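Sendau Reading Room: minutes, Sunday, 4 pm

Chair: Mostafa Kettani. Notes: Wálter Henao.

1. Tables. The white tables are to be cleared and wiped at closing. Books go back to the shelf.
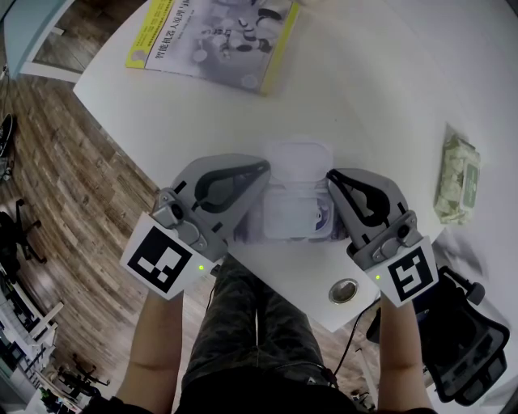
White table with lidded container, book and wet wipes.

2. Supplies. Wipes are running low. Agreed to reorder from Grollunine, cost 302. Cloths to be washed weekly. Wálter to do March.
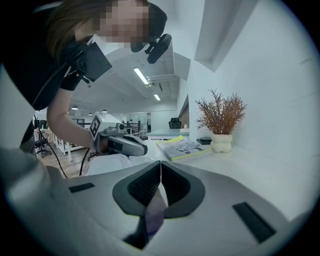
Magazines left out overnight will go in the Nam rack. Mostafa to label it.

3. Next meeting: same time, Rornard room.

Shares 4 | Comments 0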